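Grasp check from wrist camera reports "holding" when the gripper is empty

Cimberg Help > Arms and Grippers > Software
Posted Jul 4, 2019

Gøran Torvik
I'm using Clitska to run pick tasks on a printed arm and I can't get the grasp check to behave. The task is simple. Pick up a small roll of red and white tape from inside a taped rectangle on the table, lift it, and decide from the wrist camera whether the gripper is holding anything. If yes, carry on to the place step. If no, go back to the home pose and try again.

The check I wrote takes the average color of the middle of the wrist image and compares it to a stored reference. If the distance is over a threshold, it says "holding". I set the threshold with the table as background and it worked fine. When the arm swings up and the camera is looking at something pale, the result jumps around. One lift says holding, the next says empty, with nothing in the fingers either time.

Two more things that may matter. The images from the wrist are soft. And the check runs as soon as the lift command returns, which in Clitska means the trajectory has been sent, so I am not sure the arm has finished moving by then. I have auto exposure on.

Wrist view with no tape in it, one of the ones my check gets wrong: 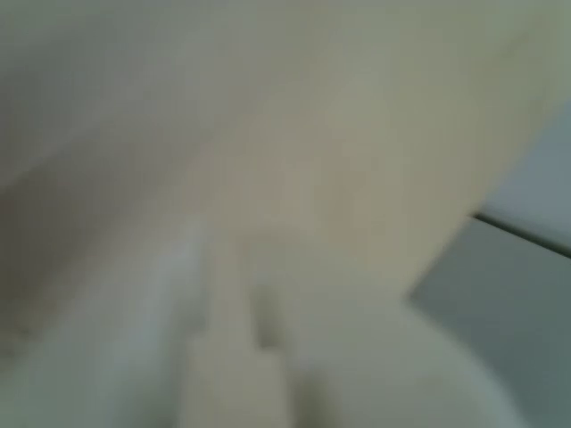
Wrist camera, no tape in view. The check returned "holding".

The fingers are close to the same color as the background, so I can't mask them out by color either. I tried raising the threshold and then it started missing real grasps. Is there a better way to do this without training a network? I have 70 saved wrist images, most of them with the tape, and I don't really want to label hundreds more.

Edit: someone asked for the layout, so I'm adding a top view. The camera is mounted on a bracket above the forearm and points the same way as the end of the arm. The arm is close to the table in this one and the tape is at the right side of the work area, up against the clear packing tape.
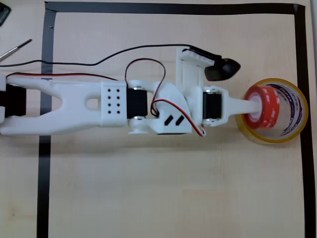 Top view of the work area, with the tip in the red and white roll.

Planning is not the problem as far as I can tell. It gets to the roll. It's only the yes/no afterwards that I don't trust, and everything after it depends on that.

Chae_user
Turn off auto exposure. I had the same thing and that was all it was.

Gøran Torvik
Thanks, I locked exposure and white balance. It's better, but I still get wrong answers when the view is mostly cream. I think the threshold is just in a bad place for that background.

Svatopluk Jelínek
Locking the exposure was right, leave it locked. There are two separate faults left and you should fix them one at a time or you won't know which change helped.

First, timing. In Clitska the move call returns when the last waypoint is queued. If you grab an image right then, you may be reading it in the middle of the motion. Poll the joint states and wait until every joint velocity is under your tolerance, then wait another 500 ms, then throw away whatever is in the camera buffer and grab a new image. People forget the buffer. If the driver holds old images you can wait as long as you like and still be handed one from before the wait.

Second, the test itself. You're asking "is this different from my reference", and a change of background is also different from your reference. Ask for the thing you are looking for. Your tape is red and, going by the wrist view you posted, nothing else strongly red is in the camera's view, though your top view does show red-and-black wires along the arm. So convert to HSV, keep pixels with high saturation and a hue in the red range, and count them. Remember that red wraps around zero in hue, so you need two ranges joined together. If you only use the low one you lose part of the roll, and it will be a different part depending on the light.

A wrist view with the roll in it: 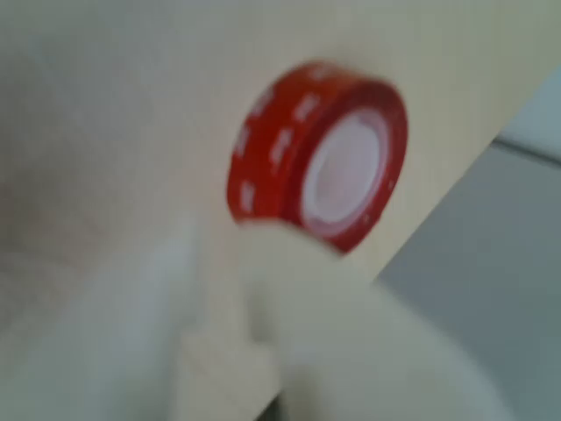 Svatopluk Jelínek
Perception and tooling, Rutemance

Compare that with your first one. Both are soft, and there is no hope of reading an edge on those white fingers. The blur doesn't matter for color counting though. The red area is big and strongly saturated and the cream panel isn't, so a count over the region will separate them with plenty of room. One warning: the core of the roll is white with a little pink in it, so don't sample only at the center of the roll. You can land in the core and get nothing useful. That could also be part of why raising your threshold lost real grasps, but I'd have to see your crop to say.

Steps:

Crop to the part of the image just above the finger. Fixed crop, same every time, the camera doesn't move relative to the forearm. Check that it still covers the roll if your wrist joint moves between grasp and check.

Build the two red masks and join them. Start with a saturation floor that drops the cream surface completely. Your first image has a faint pinkish patch in the middle of it, so use that as a test case. If the patch shows up in the mask, the floor is too low.

Count the mask pixels on all of your saved images and write the counts to a file. Don't pick the cutoff by eye. Sort them and look for the gap between the empty ones and the ones with tape. If there isn't a gap, go back to the saturation floor.

Take 3 images after the settle wait and use the majority. Log the count and the joint angles next to the result every time. When it fails later you'll want both.

The weak point is that this tells you red is in view. It doesn't tell you the roll is being held. If the lift fails and the roll is still lying where the camera can see it, the count might come out high. To cover that, open the check pose up so the camera is well away from the pick spot, or compare the commanded and measured position of the gripper servo as a second condition. I'd do both. The servo reading is noisy on small printed grippers, so don't use it alone.

Gøran Torvik
The buffer was one of the problems. I was reading an image from before the lift had finished. With the wait and the flush in place, plus the two red ranges, I ran the saved set again and there is a clear gap. The lowest count with tape is 707 and the empty ones are all far below it, so I put the cutoff at around half of that. The pinkish patch doesn't show in the mask.

I haven't added the servo position yet. Where does Clitska put the measured value, is it in the same state message as the velocities?

Svatopluk Jelínek
Same message, the position field – but it's in raw servo units until you load the calibration file. Load it before you start the task or the comparison will be meaningless.

Chae_user
You could also just put green tape on the fingers and check if it's covered. Works for me most of the time.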